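Gripper comparison, first round
Tamville workshop newsletter, 21 Feb 2026

Since January the bench group has been running two sets of fingers through the same cleanup routine. One set is the stock pair that came with the arms. The other was cut for us by Lehtinen in Vendville, with a softer pad and a slightly wider opening. Both sets do the same jobs in the same order, and a run only counts if nobody touches the cell between start and finish.

We have logged 1275 runs with the stock fingers and 600 with the Lehtinen ones. The second number is lower for a dull reason: the first batch of pads arrived with the screw holes in the wrong place and had to go back. The plan is to bring both sets up to 2362 runs before we write anything longer than this.

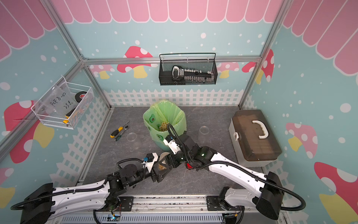
Thin plastic is where the two sets differ most. Hard objects with a flat side tell us very little, and either pair will pick up a block all day. A cup bends when the fingers close, and if it bends too far it slips out or springs sideways. We have been setting the closing force by hand in the Eslow controller, in small steps, and writing down the lowest value that holds. Loose granular material makes this harder to judge, so we do part of each session with a clear cup that has some in it and part with empty ones like the two on either side of the avocado bin. The stock fingers need a different setting for each. The Lehtinen pads have so far managed both on one setting, though they leave more of a dent.

Screwdrivers went the other way. The stock fingers have a narrow tip that gets under a handle lying flat on the floor of the cell. The softer pads are thicker at the end and tend to push the handle along before they close on it. Lehtinen has offered to taper the tip, and we have said yes. Lifting a toolbox by its handle was a draw, and we have dropped it from the daily list to save time.

Two arms in one small cell also means the grippers meet in the middle more than we would like. The Eslow controller stops both arms if their paths come too close, and in the early sessions it stopped them a lot. Moving the bin toward the back helped. So did slowing the second arm on its way in. We lost up to 71 runs to stops of this kind before we made those changes. They are left out of the totals given earlier.

Cameras are next. We have been working from one fixed view and the wrist units, and we want to know whether a second fixed view makes any difference to how well the arms find clear cups. The Lehtinen fingers will stay on for that test so that only one thing changes at a time.

If you use the bench after us, please leave the force settings as they are and write your own values on the sheet by the door. The spare stock fingers are in the top drawer, bagged in pairs. Keep the pairs together.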